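Computer Maintenance, Part 1
Handout 3: Storage -- what it is, how it is fitted and how it fails

These notes go with the third session. Read them before the practical. The parts about file systems and backups will come up again in September, so keep the handout.
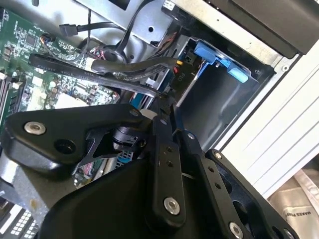
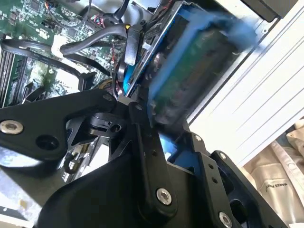
R. Brasard

1. What storage does

A computer has two places to keep data. Memory holds what is being worked on now and loses it when the power goes off. Storage keeps data with the power off. People often say "memory" when they mean storage, and customers nearly always do, so ask what they mean before you quote for anything.

Storage holds the operating system, the programs and the user's own files. The first two can be put back from an installer. The third usually can't. Every decision you make about a faulty drive should start from that difference.

2. Hard disks

A hard disk stores data on spinning platters coated with a magnetic material. An arm carries the heads across the surface. The heads float on a very thin cushion of air and should never touch the platter while it is turning.

To read a piece of data the disk has to move the arm to the right track and then wait for the right part of the platter to come round. The first delay is called seek time and the second is called rotational delay. Together they explain why a hard disk is quick with one large file and slow with thousands of small ones.

Desktop hard disks are 3.5 inches wide and laptop ones 2.5 inches. These figures refer to the size class and you will not get exactly that if you put a ruler across the case.

3. Solid state drives

A solid state drive (SSD) has no moving parts. Data is held as electric charge in flash cells, and a controller chip keeps track of where everything is. There is no arm to move, so small files are read far more quickly than on a hard disk.

Flash cells wear out with writing. The controller spreads the writes across the whole drive so that no group of cells wears out early. This is called wear levelling. It works best when there is free space to move things into. On this course we use 80 per cent full as the point at which you should talk to the user about clearing files or fitting a larger drive.

An SSD left unpowered for a long time can lose data. Do not use one as the only copy of something that will sit in a cupboard.

4. Connections

SATA drives need two cables: a narrow one for data and a wider one for power. Both plugs are L-shaped inside and go in one way round. If a plug will not go in, turn it over and look before you push.

M.2 drives plug straight into a slot on the motherboard and are held by a single small screw. The slot may support SATA drives, NVMe drives or both. Check the motherboard manual. An M.2 drive that fits the slot but does not appear in the setup screen is very often the wrong type.

Some boards switch off a SATA port when an M.2 slot is in use. If a drive that used to work disappears after an upgrade, look for this first.

5. Fitting a drive in a bay

Shut down, switch off at the wall and remove the power lead. Press the power button once to discharge what is left. Touch bare metal on the chassis before you handle the drive, and touch it again if you have walked away from the bench.

Use the screws that came with the case. Screws that are too long can damage a hard disk. Put all the screws in loosely, then tighten them in turn. Finger tight and a small turn more is enough.

Leave a gap between drives where the bays allow it. Route the cables so that they do not press on a fan, and check this again with the side panel on.

6. Signs of failure

Hard disks often give warning. Listen for clicking or grinding, and ask about files that take a long time to open or folders that have gone missing. SSDs tend to give less warning. Some drop into read-only mode, and others simply stop being detected.

Most drives keep a record of their own health, known as SMART data. Look at reallocated sectors and pending sectors on a hard disk, and at percentage used on an SSD. A percentage used of 100 means the drive has reached its rated life. It may carry on working well past that, but it should not be trusted with the only copy of anything.

A clean SMART report does not prove that a drive is healthy. Swap the cable and try another port before you condemn it.

If the data matters, copy it off before you run any repair tool. Repair tools write to the disk, and a failing disk may not survive it.

7. Backups

The usual rule is 3 copies, on 2 kinds of media, with one copy kept somewhere else. A second folder on the same drive is not a backup. Mirroring two drives is not one either -- a file deleted by mistake is deleted from both.

Test a backup by restoring from it. Pick a few files, restore them to a different folder and open them.

8. For the next session

Bring your worksheet and a cross-head screwdriver. Read section 4 again and write down, for a computer you have at home, which drive connections it has and which are in use.

Worksheets go in the tray outside the Huanca Room. Spare copies of this handout are kept in the same place.

Revised July 2023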